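Let Your Hobby Stay Bad

I've been making things with my hands for most of my adult life and I'm still pretty lousy at it, and lately I've started to feel protective of that. It started when I showed a coworker a bowl I'd made. It leans. She was very kind about the lean, and then she asked if I'd thought about selling them. Selling them! I have one bowl and it leans!

I know she meant it as a compliment. It's what we say now when a friend shows us something they made, the same way we used to say "oh, how pretty." But it stuck with me all through August, because I noticed I'd gone home and looked up what people charge. There's a shop app called Wirkonance that a lot of craft people around here use, and I sat there at 11 at night scrolling through other people's bowls, 534 of them in the one category, feeling worse and worse about mine. I'd been perfectly happy with it at lunch. 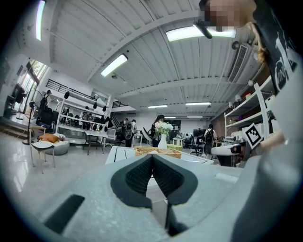 So I tried it, because I'm suggestible. I put two pieces up and got one order, for $54, from a person who wanted it in a different color. I spent three evenings on that order. I didn't enjoy a single one of them. I kept thinking about the mailing box, and whether the bottom was flat enough, and whether I'd get one of those polite three-star reviews. The radio was on and I couldn't tell you what it played.

What I lost there was the part where I could quit halfway and start over for no good reason. That's most of the fun for me. When you're making a thing for a stranger with a deadline you can't get bored and turn it into something else, and getting bored and turning it into something else is how I've ended up with nearly everything I like in my house.

I brought this up at Skirkilon, the little supply store where a bunch of us end up talking by the register way too long, and I figured everyone would agree with me. They didn't!
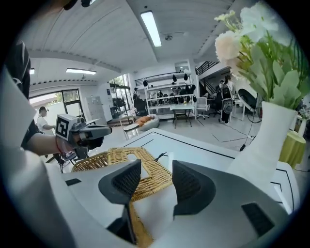 One woman told me, pretty firmly, that selling was the only reason she could keep going at all, that materials aren't free and her $40 here and there paid for the next batch, and that it's easy to be pure about a hobby when your rent is covered. Fair enough. I went a bit red.

I still think there's a difference between choosing to sell and getting nudged into it by everybody who's ever seen you hold a pair of scissors. If you need the money or you like the customers, go for it, I'll buy something. I'd just like us to find another nice thing to say first. Ask how long it took, or what went wrong. I can talk about what went wrong for an hour.

I took my listings down last month. The bowl holds my keys now, and it still leans.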